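Viluvum Fan Site: Frequently Asked Questions

Last updated 11 August 2023
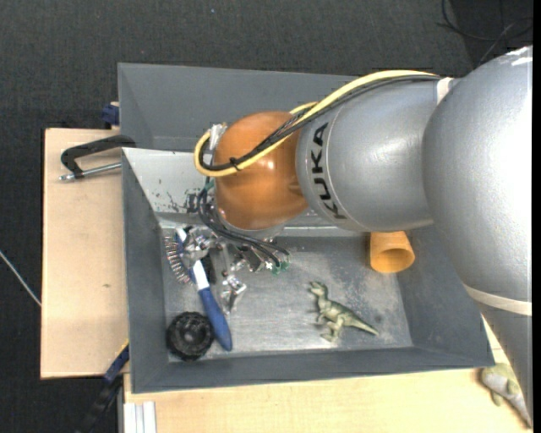
Most of the mail we get asks the same things, so please check this page before writing. It covers the site, the weekly newsletter and the TV series itself.

Is this the official site for Viluvum?
No. We are fans of the show and have no connection with the cast, the writers or the network. We can't pass on letters, scripts or gifts.

Who runs it?
Ladan Abbasi started the site during season one and still writes the episode recaps. Other recaps carry the name of the person who wrote them.

How many episodes are there?
There are 26 so far, in two seasons. The holiday special is counted as the last episode of season two. Some streaming menus list it on its own, so your numbering may be off by one.

When do recaps go up?
Usually the morning after an episode airs. Double episodes take an extra day.

Do the recaps contain spoilers?
Yes, for the episode in the title and everything before it. Casting news has its own section, and headlines there don't give away plot points. If you see one that does, tell us and we'll change it.

Who plays the twins?
Both parts are played by the same actor. The cast page has the full list, including guest stars and the voice on the answering machine in episode 15.

What is the song at the end of the season one finale?
"Kiton," by the band Mazandarani. The version on the show is shorter than the one on the album and leaves out the second verse.

Is there going to be a season three?
It has not been announced. We don't post rumors unless someone from the show has said it on the record.

Can I use your interviews on my own blog?
You can quote up to 149 words with a link back to the page. For anything longer, write to us first. We don't own the publicity photos and can't give permission for those.

What happened to the old message board?
It closed when Ganero, the company that hosted it, shut down its forum service. We saved 1,348 threads, and they can be read in the archive. Old logins no longer work, and you can't add replies.

Why hasn't my comment appeared?
First comments are held until one of us reads them. After that, yours should show up right away. Comments about the actors' children are removed.

How do I stop the newsletter?
Use the link at the bottom of any issue. One more may arrive if it was already scheduled.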